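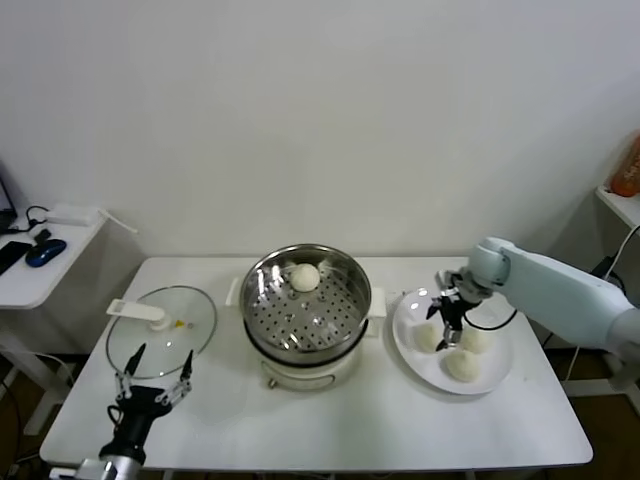 I've been spending my afternoons moving steamed buns from a plate to a steamer with somebody else's arms, and I have to say I'm kind of hooked! The project is called Trinska, and my part is driving the robot by remote so it can learn the job from my runs. One bun at a time, plate to basket, then start over.

The first day I was terrible. My shoulders were up by my ears and I kept holding my breath (don't do that, you get dizzy). Fiifi Quartey, who has way more hours on the controls than me, told me to stop steering the arm and just think about the bun. Sounds silly, but it worked for me, and by the end of that session I'd gotten 17 clean runs saved and only wanted to quit twice.

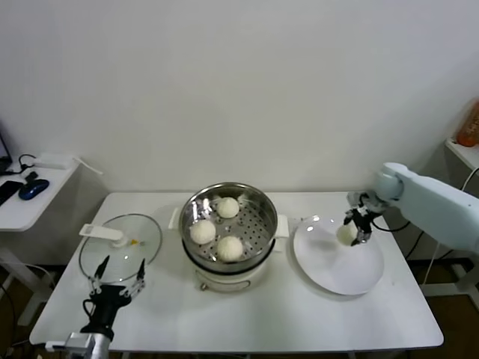

The part I still fuss over is letting go. Picking up is fine, you come straight down, close slowly and stop before you squish anything. But if I open the fingers too early the bun lands on its side, and too late means I'm nudging its neighbor. And I'm supposed to mix it up, so I try to fill the back of the basket first on some runs and the front on others. If I always do it the same way, the robot only ever learns the one way.

Fiifi says we're at 2,663 runs between all of us since November, which sounds like a mountain until you hear how many he wants. I did 12 more before supper and went home craving dumplings, of course. 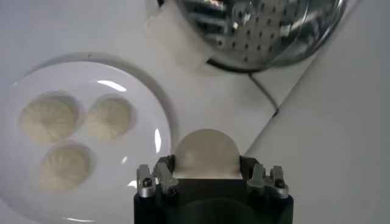

Three buns on the plate, steamer just behind.

Next up is the lid. I've tried it a few times and I'm bad at it all over again, so wish me luck!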